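The Year I Stopped Buying Bread

I blame my aunt's freezer. It died in July while she was away, and when we opened the lid there was enough thawed rye bread inside to build a garden wall. She had baked every loaf herself, and she cried a bit, and then she gave me a jam jar of grey sludge and told me to keep it alive while she sorted out the insurance. I still have it. I have called it Medeiros, after a maths teacher who also smelled faintly of vinegar.

I'd never made a loaf before. I grew up on the sliced white from the shop at the top of Grandley Hill, the sort you can squash into a marble, and I still think it makes the best fish finger sandwich in the world. So I was not a natural candidate. My first loaf could have propped open a fire door. The second was worse, the third had a tunnel through it big enough for a mouse, and my son asked very politely if we could have toast from "the real bread".

What saved me was an evening class. Heloísa Frota teaches it in the back of her bakery, Prunis, nine of us at a time round one long table, and she has no patience at all with recipes. She makes you put your hand in the dough and say what it feels like. "Sticky" is not an acceptable answer (I tried it twice). She wants to know if it's sticky like jam or sticky like a plaster coming off, and after a few weeks, to my great surprise, I could tell the difference!
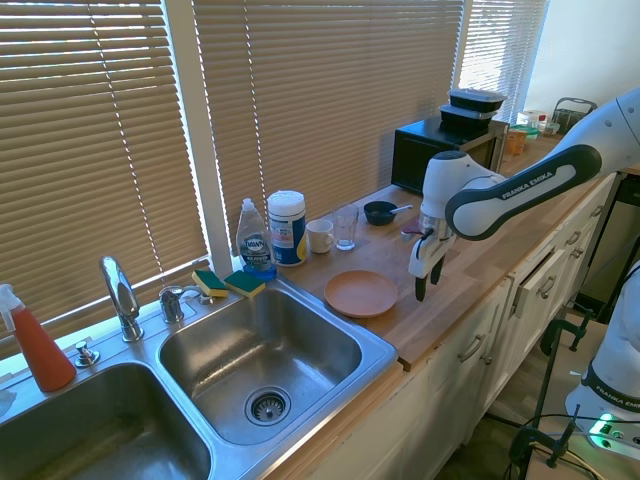 Washing up is the part of baking I was least ready for. Dough dries like cement, and hot water cooks it on harder, so you have to start with cold and be patient. I went through scourers at a shocking rate until Heloísa told me to keep one just for dough and another for everything else. A pair of those green-and-yellow sponges on the back of the sink, with the washing-up liquid right beside them, is really all the kit you want. And scrape the bowl into the bin first, please. I once rinsed the best part of a failed sourdough down the plughole and the plumber charged me nearly £200 to get it back.

Then there's the time. People hear that a loaf takes a day and a half and they picture you standing over it, but most of that is the dough sitting in the fridge while you go to work. I mix after supper, fold it a few times during whatever we're watching, and bake before the school run. The kitchen is warm, the windows steam up, and I feel unbearably smug until about ten o'clock.

I've got fussy about flour too, I'm afraid. There's a stoneground one from Vustholm that I order by the sack and hide behind the ironing board. It makes a darker crumb with a bit of a nutty taste, lovely with cheese, terrible with jam. My husband prefers the cheap stuff and says so.

My aunt has a new freezer now, a bigger one, and she has asked for some of the starter back. I took it round in the same jar. She sniffed it, said I'd been feeding it too much, and gave me half a loaf to take home.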